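Kitchen Notes Recipes Reviews Spice Shelf Travel Bites About

Reviews > Small Appliances > Spice Grinders

November, by Willy Nijs

Messka Wet & Dry Grinder: I finally retired my mortar (mostly)

So a friend served me a bowl of green mango chutney back in the summer and I could not stop thinking about it. It was smooth but not baby-food smooth, with little flecks of toasted coconut and a kick that showed up late, and when I begged for the recipe she told me the recipe was nothing special, it was the grinder!! I went home, looked at my poor old blender with its cracked lid, and started saving up.

The grinder is the Messka, the small one with two cups. One cup has a flat blade for dry spices and the other has a taller blade for pastes and chutneys. I bought mine at Verbeke, the cookware shop near the station, where they let me lift the display model and make a nuisance of myself for a good while. It's heavier than it looks. That turned out to be a good thing, and I'll get to why.

First test was garam masala, of course. I toasted cumin, coriander, green cardamom, a stick of cinnamon, cloves, black pepper and a bit of mace, let it all cool on a plate, and tipped it in. The cinnamon is where every other grinder I've owned gives up. You get lovely powder and then these splinters that stick in your teeth halfway through dinner. The Messka rattled like a box of nails for the first few pulses (my dog left the room) and then the sound went soft and it was done. I put it through a sieve out of habit and there was hardly anything left behind. Oh, and the smell! I made chana masala that night just to have somewhere to put it.

Then the wet cup. I soaked dried red chilies in hot water, added garlic, ginger, a spoon of vinegar and some salt, and went for a vindaloo paste. It needs more liquid than I'd like. With a thick mix the blade digs itself a little hole and spins there feeling pleased with itself, so you stop, scrape down, add a splash, and go again. After the third scrape it came together and the paste was gorgeous, really silky. Coconut chutney went better, and so did a cilantro and mint one with plenty of lime. For dosa batter it's just too small. I tried it in batches, got rice water all over the counter, and went back to the big machine in a sulk. 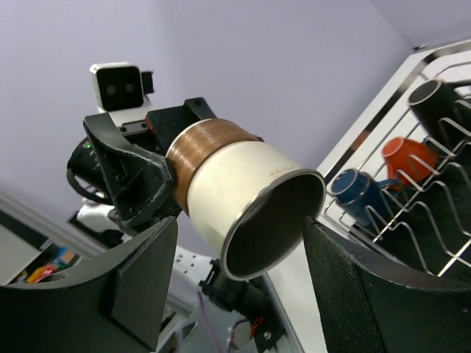
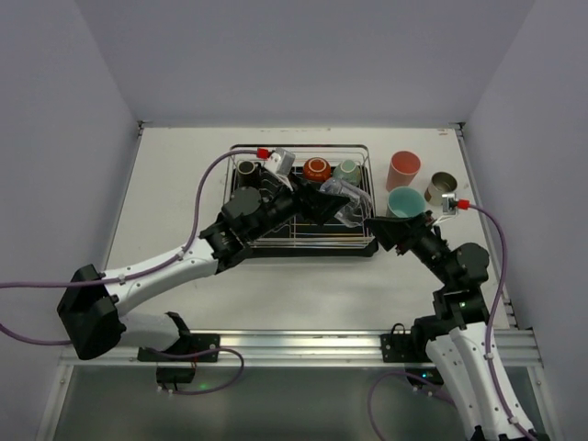
A cup with a steel rim in the first photo, and the dish rack in the second.

Cleaning is mostly easy. The cups twist off, and a squirt of soap and some warm water with a quick pulse gets most of it. But turmeric! The clear lid went yellow after one go and it's staying yellow. The rubber ring inside the lid also holds on to garlic like a grudge, so pull it out and wash it separately or your next batch of cardamom sugar will taste very odd. (I ate it anyway. On toast. I don't recommend it.)

About that weight. My last grinder was a Bravico, and I was fond of it, but it used to walk across the counter when it hit anything hard and I had to hug it in place. The Messka stays where you put it. You do have to hold the lid down the whole time it's running, which gets tiring if you're doing a big batch, and the cord is silly short. Mine only reaches if I move the toaster.

Noise? Yes, it's loud. I wouldn't run it before breakfast in an apartment with thin walls. The Bravico had a lower, growlier sound that I minded less, though it also took twice as long, so pick your poison.

A few things I've made in it that I'd make again: peanut and sesame podi for sprinkling on eggs, a smoky rub for grilled corn with ancho and amchur (so good with lime and butter, try it!!), and a quick harissa-ish thing that I folded into paneer and stuffed in tortillas. The amchur corn has already been requested for the Plerkham street supper and I'm pretending to be reluctant.

Things I'd change: a longer cord, a lid that clicks shut by itself, and a spare rubber ring in the box. I asked at Verbeke and they can order the ring, but it takes a while to come in.

I'm giving it four stars out of 5. If you mostly grind dry spices, go get one. If you want it for batter or for big family-size pots of paste, get something larger and keep your elbows free. Next up I want to try roasting my own coriander seed from the garden, what little the slugs left me, so if anyone has a good method, leave it in the comments!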